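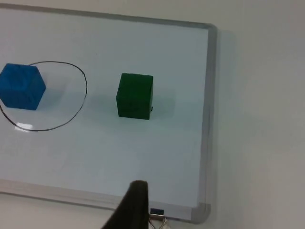 Sorting cubes on a whiteboard with the Lernus kit. View from the wrist camera.

July 28, 2023

Hortensia Pacheco had been selling robot arms for years before she had one on her own desk. The one she has now is the demonstration unit for Lernus, a kit her company, Villca, began shipping in April. It comes with a tabletop arm, a two-finger gripper, a wrist camera and the software to teach it a job by hand. The price is $2,000, plus shipping.

I went to see her at Villca's office in Zandport, along with Aníbal Valderrama, who wrote most of the teaching software. I wanted to know who buys a thing like this and what they get for the money.

"Technical colleges, mostly," Pacheco said. "Then small shops that want to find out if a robot is any use to them before they spend real money. We had a few hobbyists too, but they tend to want the parts without the software."

The kit is taught by moving a second, smaller arm that the robot copies. The user repeats a task a number of times, the software records the camera view and the joint positions, and a model is trained from the recordings. Villca includes a set of practice tasks. The one most people start with uses foam cubes and a whiteboard. You draw a region on the board with a marker, and the arm has to put a cube of the right color inside the line.

I asked why the line is drawn by hand when a printed mat would be neater.

"A printed mat is always the same," Valderrama said. "If you train on one shape in one place, the arm learns the place. It goes there even if you take the mat away. With a marker you wipe it off and draw another one, a bit lopsided, somewhere else. After enough of those it starts paying attention to the line."

How many is enough depends on the task. For the cube exercise, the manual suggests 700 recordings if the region is going to move around. Villca's own demonstration model was trained on 1,447. Pacheco said customers are sometimes put off when they hear that, and she would like the number to come down.

"It's a lot of cubes," she said. "A class can get through it in a couple of weeks if they take turns. One person on their own gets bored."

There is also the question of what counts as inside. A cube can land across the line, and the software does not decide whether that is a pass. The user marks each attempt. Valderrama said two people marking the same attempts often disagree, and he advises customers to settle on a rule before they start and write it down.

The wrist camera gave them more trouble than anything else during development. It moves with the gripper, so the view changes all the time, and one finger is always in the way of part of it. Glossy boards reflect the room lights. An early version of the software treated a bright reflection as an object and tried to pick it up.

"We could have told people to buy a matte board," Valderrama said. "But they won't. They'll use the board they've got, so we put a lot of shiny ones into our own training."

The team also tried a fixed camera on a stand. It worked well until somebody bumped the table, and then everything had to be set up again. It is now sold as an add-on.

Not everything about the kit is finished. The gripper pads wear out, and replacements take around 5 weeks to arrive because they come from a supplier in Zeltholm that makes them in batches. Training needs a computer with a decent graphics card, and the kit does not include one. Pacheco said she now brings that up in the first phone call, after two customers sent their kits back.

I asked her if a small shop could put the arm to work on real parts.

"Light ones, yes, if they're patient," she said. "If you need it to do the same thing all day at speed, buy an industrial arm. I'll tell you which one. I used to sell them."

Valderrama is working on the next software release, which will let users pause a recording halfway through and redo the last few seconds. Customers have been asking for that since the first kits went out. Existing owners will get the update at no charge.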